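Notes for the spring talk, Trivport Public Library, downstairs room
"The Water in the Glass: How Trivport Got Its Taps"

Before I start

Thank Elba Olivares for the introduction and for the coffee. Say hello to the Collet Street people if they came, they usually sit on the left. Remind everyone that the sound carries badly at the back and they should wave if I start mumbling. Pass the clipboard round for the walking tour in April.

Opening

Good evening, everybody, and thank you for coming out. I know there was a choice between me and a warm sofa, and I'm touched, I really am. I want to talk tonight about something so plain that most of us go a whole week without giving it a thought, and that is the water that comes into the house when you turn the handle. I grew up in a house where my grandmother still kept a bucket by the back door, years after she needed it, and she would tell you she didn't trust the pipe. So I suppose I've been working on this talk since I was six.

(Pause. Let people get settled. Somebody will come in late.)

The wells

Start with the map. The old town had its wells down the slope, near the tannery, and if you know your hills you already see the trouble. The people at the top carried water up, and the people at the bottom drank whatever had washed down. Read the bit from the baker's daybook, the page where he complains that his bread tastes of shoes. It always gets a laugh, and it's also the best record we have of what the lower well was like that summer.

The price of water is worth a minute. A carrier would bring two pails up to the church steps, and you paid more in August than in May. Families on the top street shared a barrel, and there are wonderful quarrels in the town minutes over who had dipped out of turn. I could read those all night, and Agustina Cisternas, who helped me copy them out, will tell you that I nearly did.

The spring at Cusasia

Then the spring. Cusasia was a sheep farm, up past where the quarry is now, and the water came out of the rock cold enough to hurt your teeth. The town bought the rights after two years of arguing. The vote was 153 for and 145 against, so when people tell you that everybody was behind it in the old days, you can smile at them. Eight votes! If one big family had stayed home with a cold we might have been at the wells another ten years.

Explain the fall of the land here, with my hands if the slide won't load. The spring sits 134 feet above the church door, and that drop did all the work. They had no pump until much later. Water runs downhill, bless it, and the whole first system was built on that.

The trench

The digging took from thaw to first frost. My favorite find in all of this is the pay book, which Ulises Escobar turned up in a cupboard at the old works office and was kind enough to drive over to me himself. It lists 902 lengths of pipe carried up by mule and by cart, and beside some of the entries the clerk has written small remarks. "Mule refused." "Rain, no work, men paid half." "Pipe dropped, Maddock's field, cracked." I get very fond of that clerk. We never learn his name.

Slow down for the part about the winter the main froze. People in this room had grandparents who lit straw fires along the trench to thaw it, and someone may want to tell that story themselves. Let them. I would much rather hear it from them than read it out.

The first indoor taps

Only a handful of houses had a tap indoors to begin with. Everyone else used the standpipe at the corner, and it became the place to hear the news. Maximiliano Carrasco's recording of his great-aunt goes in here, the two minutes where she says she missed the standpipe terribly once they had a kitchen sink, as she never knew who was expecting or who had fallen out. Check the speaker is plugged in BEFORE the talk this time.

Then say something about what the tap did to the day. An hour of carrying gone from the morning. Washday still hard, but a different kind of hard. A child could get her own drink of water without asking. I think of that one often.

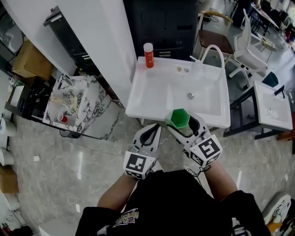
Questions I expect

Is the Cusasia spring still in use? Partly. It feeds the trough and the top reservoir, and the rest comes from the lake now.

Were the pipes lead? The main was iron. Some of the house connections were lead, and the last ones we know of were taken out when the school was rebuilt. If anyone is worried about an old house, send them to Florian Ortner at the water office, he's very patient.

Can we see the pay book? Yes, on the side table, clean hands please, and no coffee near it.

To finish

Thank the library. Clipboard again. Stout shoes for the walk, the path by the quarry is all mud.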